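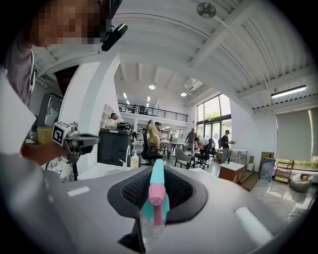

How often does a shared counter need wiping in a studio that is open all day?

Twice a day in our hall, at noon and again before closing, plus whenever somebody has used glue on it.

Light and surfaces in the Plakholm hall
Project report, second draft

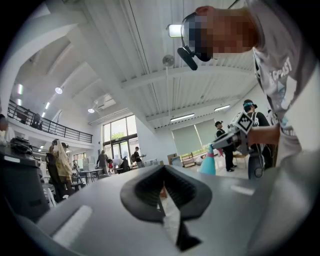 Stamatia Makris

1. What the project was

The brief from Villanueva was short: pick a room you use, find out what is hard about keeping it clean, suggest something cheap. I picked the hall because I'm in it most days anyway. Open plan, high white ceiling, mezzanine with a metal railing, tall windows onto the greenery. Nice room. Hard room to clean, mostly becuase of its size and because you can't see the dirt.

My starting idea was that the light has more to do with it than the cleaning products. Smears on a white counter don't show under flat light from above. Go down to the windows with a tray in your hand and suddenly every fingerprint is there.

2. Method

Borrowed light meter, 6 spots, readings in the morning, at noon and at 5 pm. Same spots every time, marked with tape. Roller blind up for the first set, down for the second. Then a wipe test on the white counter by the faucet: one half sprayed and wiped, the other half wiped with a damp cloth only. Sheets of paper to write down what people noticed when they came by. I got 37 answers, some of them one word.

Did not test the mezzanine floor. Should have.

3. Light

Best reading 592 lux, close to the windows at noon, blind up. The counter got much less than that, even with everything switched on. The long fluorescent tubes do most of the work after 5 pm and the round ceiling lights mainly help in the middle. Under the mezzanine it's dim when the strips are off, and people switch them off a lot. Dust sits there longest.

The beams and the corrugated part of the ceiling are their own problem. White so they bounce light well, but the ridges hold dust and it can't be reached from the floor. Left out of the costings.
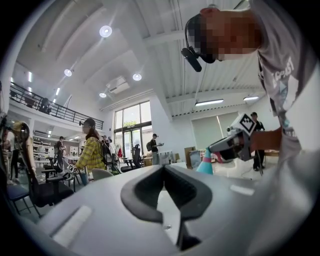 Fig. 3. Ceiling lights, projector and the mezzanine railing.

4. Wipe test

Spray and cloth won but by less than I expected. Dry counter, old marks: the spray side looked better to most people. Fresh marks, same day: hardly anyone could tell. Werkier sheets (the ones we use for the answers) have a space for comments and the most common comment was about streaks, from using too much spray. So two squirts per arm's length, no more.

Soap from the pump bottle was tried once on a cloth. Left a film. Don't.

5. Where the bottle goes

Main finding I think. If the spray bottle has a place, people use it. When it was left wherever the last person stood, wiping got skipped, and twice I found it up on the mezzanine. For the second week I put it back next to the faucet every evening with a clean cloth over the trigger. The noon wipe got done every day that week. The evening one still missed 2 times.

A bright bottle helps too. Turquoise and pink on a white counter, you find it from the other end of the hall. Jemis suggested clear refill bottles to save money but I'd stay with colored ones.

6. Suggestions

Bottle and cloth by the faucet, always.
Strips under the mezzanine left on during opening hours.
Blind up for the noon wipe, down after if the sun is on the screens.
Railing wiped monthly, top rail first.

7. Still to do

Readings for December, when it's dark by the evening wipe. Price for a long-handeled duster that reaches the beams. Redo spot 4, tape came off and I'm not sure I stood in the same place.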